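2 July 2024

The rain did not stop since the morning, so I stayed inside and finally did what I was promising to myself for many weeks. I sorted the toys for the play corner. I am tired now, but it is a good kind of tired, and I want to write it down before I sleep.

The big box came from the second-hand shop in Zoltwood, and I paid four dollars for all of it. The lady at the register put it in two bags because the bottom of the box was weak. I thought it would be mostly broken things. When I poured it out at home I was surprised how much was still good. There was a smell of some old basement, so everything went into the bathtub with warm water and dish soap. I washed each piece with an old toothbrush. The corners are the worst, and also the small holes, where the dirt becomes hard like stone.

When I was a child we did not have a toy kitchen. We had one real pot with no handle, and we cooked grass and mud in it behind the house in Ernow. My mother allowed us this pot only in summer. I remember very well the sound when we mixed small stones in it with a stick. So maybe I am buying these things a little bit for myself also. I can admit it here.

After lunch I cleaned the white table and began to put the things on it, to see what we have and what is missing. First I wanted to put everything in order by color. Then I thought it is better by use, the cooking things in one place and the food in another place. In the end I mixed it all, and I moved the same bowl many times from one side to the other side like a person who is setting the table for a wedding.
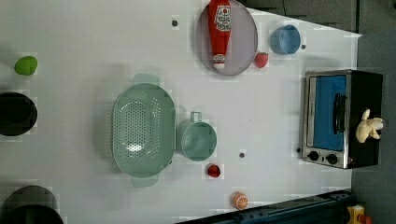
The colander is my favorite. It has such a soft green color, and the cup is in the same green, so I believe they were sold together once. I would like to have a real one like this in my own kitchen. Mine is metal and it has a leg which is bent, and the pasta always wants to run away from it.

The ketchup made me laugh. I put it on the plate as if it is the whole dinner. I know children who would agree with this menu. The strawberry is very small, and I must be careful with it when the youngest ones come to visit. I think I will keep it on the high shelf and give it only to those who do not put everything in the mouth anymore. The orange slice can stay, it is a nice one, with the lines on it like in a real orange.

I am not sure what to do with the black pots. They look a little serious next to the other colors. But a kitchen without pots is not a kitchen, and the soup must be cooked somewhere. The toaster oven is the thing which the children will fight for, I can already see it. I should make a rule before they come. Maybe everyone can bake one thing and then give the place to the next. Rules like this work for ten minutes, but ten minutes is also something.

What is missing: spoons, a towel, some kind of bread. Bread is important. I looked on the internet in the evening and Drimaseo has a wooden set with bread and eggs, but it costs 50 dollars and this is too much for bread which you cannot eat. I could sew the bread from felt. I have brown felt left from the costume I made last September, and also a piece of white. A slice is an easy shape. For eggs I need yellow, and I have only a very ugly yellow, more like mustard. Let it be an egg from a strange chicken.

I also thought about where to keep everything. The basket is too deep, and the small things go always to the bottom, and then the children turn it over on the floor to find one tomato. A flat drawer would be better, or two trays. In Ongart there is a store with trays from restaurants that closed, and they are cheap. I can go by bus 474 and be back before dinner.

For supper I made real soup, with real carrots, and I burned the onions a little because I was still thinking about felt. I ate it from the blue bowl — my own blue bowl, not the toy one. Then I washed the dishes for the second time today, but these ones went much faster than the small ones.

Tomorrow I must call about the water bill and buy thread. Brown, and also white if they have the strong kind. The window in the play corner still does not close well, I put a folded paper there for the night.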